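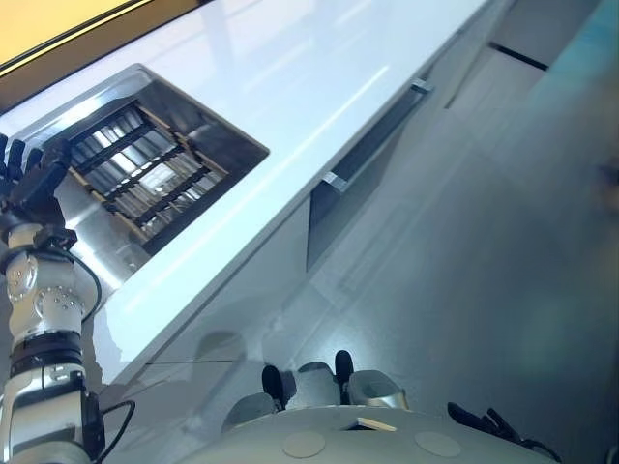

How to Read a Monthly Jobs Report Without Getting Fooled by It

Every month a number comes out, and every month people who have never looked past that number explain what it means. The economy is roaring, or it is stalling, or it was roaring until last month and is now stalling. I have been writing up regional employment releases for the Follholm business pages long enough to distrust almost all of these stories on the first day, including a few of my own.

What follows is the routine I use. You need the full release (not the press summary), the previous two releases, and a spreadsheet. Set aside an hour the first time.

Step 1. Skip the headline and go to the revisions.

The first estimate of new jobs is built on incomplete survey returns. Late returns come in, the earlier months get changed, and the changes are usually buried in a paragraph near the bottom. Find that paragraph first. Write down the old figure, the new figure and the difference for each revised month.

Now add the revisions to the headline. If the release claims 60 thousand new jobs but takes 24 thousand away from the two months before, the level of employment is only 36 thousand higher than you thought it was a month ago. I have seen that kind of report described as a blowout.

Step 2. Find the margin of error.

It will be in the technical notes. Most monthly surveys publish a confidence interval, and it is often wide enough to swallow the whole difference between a "strong" month and a "weak" one. If the change from last month is smaller than the interval, you have not learned much. Write "no clear change" in your spreadsheet and be prepared to be the dullest person in the conversation.

Step 3. Check which survey each number came from.

The payroll count comes from employers. The unemployment rate comes from households. They ask different people different questions. Someone with two jobs can show up twice in the first and only once in the second, and most self-employed people don't show up in the payroll count at all. When the two surveys disagree, commentators tend to quote whichever one suits them. Put both in your sheet, in separate columns, and don't mix them in one sentence.

Step 4. Look at who is being counted as unemployed.

A falling unemployment rate can mean people found work. It can also mean they quit looking. The participation rate, a few tables further in, helps you tell the difference. If unemployment and participation fall together, hold the applause.

Also look up the number working part time who would like full-time hours. It rarely makes the news.

Step 5. Break the total down by industry.

Sort the industry table by size of change. In a lot of months one or two sectors do nearly all the work. Restaurants, hotels and catering swing hard with the season, and a good month there says little about factories or offices.

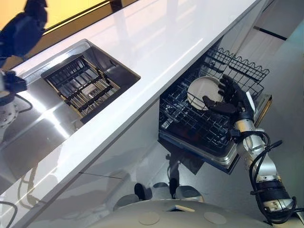 A dishwasher with its upper rack pulled out, next to a sink. Food service is one of the sectors to read separately.

Then look at wages and hours for the same industries. If average hourly pay goes up while a lot of low-paid jobs disappear, the people still working may not have had a raise. The mix changed, and the average moved with it. A shorter work week can also cancel out a pay gain, so multiply hourly pay by weekly hours before you call anything a raise.

Step 6. Be suspicious of the seasonal adjustment.

I don't mean ignore it. Raw numbers are close to useless from one month to the next, and February is a good example, when weather and the end of holiday hiring are still working through the figures. But the adjustment is a model based on past years, and a year that doesn't behave like the past will come out looking odd. Compare the unadjusted figure with the same month a year earlier. If the two versions tell opposite stories, say so in your notes.

Step 7. Average it.

Take a three-month average at least. I prefer a longer one. When Skavimholm reported 8 thousand new jobs one month and a loss of 7 thousand the next, there were two panicky editorials and one very pleased speech. Over the two months together, the net gain was one thousand.

A word on forecasts

You will see the result compared with "expectations." Those are guesses, collected and averaged. Missing them tells you something about the guessers - and possibly nothing about the labor market. I leave that column out of my sheet.

The spreadsheet layout I use has one row per month, with columns for first estimate, second estimate, final figure, interval, unemployment rate, participation rate, hourly pay and weekly hours. Never overwrite the first estimate. You will want it later, when you check how far off it was.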